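Saturday, June 11, 2022

I've been getting rid of plates. It started with the cupboard to the left of the cooker, where the door had stopped shutting properly, and I'd assumed it was the hinge. It wasn't the hinge. There were too many plates in there and the stack was pushing against the door from the inside.

Most of them were from two dinner sets, neither complete. The older one came from Baumgart when we moved in and is heavy white stoneware with a grey line near the edge. It looks nice enough but it weighs a lot, it chips if you so much as look at it, and the big ones don't fit in the dishwasher unless you take out the top rack. The other set was a supermarket one. I kept four of the white ones for when people come round and boxed up the rest for the charity shop on Kandgate.

What I use every day now is a big blue one. It's plastic, shallow, with a rim that stands up enough to stop things sliding off, and it's the colour of a swimming pool. I wouldn't have picked the colour. I bought it for picnics and then found I was reaching for it at lunch, and after that at tea as well.
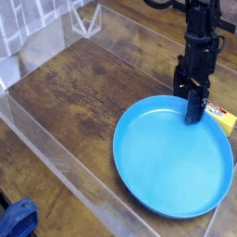 The main thing I like is the size. You can put a whole sandwich on it and still have room to cut the sandwich up, so I've stopped getting the chopping board out for small jobs. Toast goes on it, fruit gets peeled on it, and the crumbs stay inside the rim and can be tipped in the bin. I've also used it as a tray for carrying odds and ends out to the back step.

It does have faults. A sharp knife will mark plastic and I've gone back to using a table knife on it for that reason. Beetroot is a bad idea. I had a pink patch for the best part of a week and in the end got it off with bicarbonate of soda and a wet cloth, left on for the length of a radio programme. It can't go in the microwave either, or at least it doesn't say that it can, and I'm not going to find out.

I looked for a second one to match. Bruvow do a range of picnic things and I thought it might have come from there, but theirs are a darker blue and have a wide flat edge, which takes up space you could be eating off. Divgate market had a stall with stacks of plastic plates last month, all of them either too small or divided into sections like a school dinner. So I've got one, and it gets washed up a lot.

The other thing I've changed is the table. I used to keep a cloth on it all the time and I've stopped bothering. The brown top is blotchy and has dark streaks all through it, and with a cloth over it I never had to think about that, but I was washing the cloth twice a week and ironing it never. Bare wood wipes down in a minute. The blotches don't show dirt much, and I've come round to how it looks — a bright plate on it cheers the whole thing up, more than it did on the checked cloth.
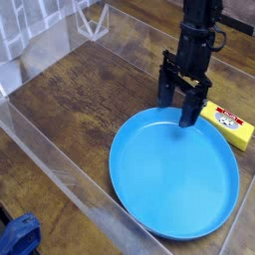

*Blue plate, brown table, little yellow box just past the rim.*

I did think about sanding the top back and oiling it. I got as far as pricing up sandpaper and reading a long argument on a forum about which oil to use, where half of them said one coat and the other half said you need to do it every June for the rest of your life. I've left it. If it starts to get rough I'll think again.

The cupboard door shuts now. The four white plates are on the bottom shelf with the bowls on top of them, and there's a gap beside them where I've put the colander, which used to live on top of the fridge and fall off whenever the door was slammed. The mugs are next. There are mugs in there I haven't drunk out of for years, including one with no handle that has pens in it, and I'm keeping that one.

If anybody has found a big plain plastic plate with a proper rim, in any colour, leave a comment and tell me where you got it. I'd like one more, and I'd rather not buy a set of six to get it.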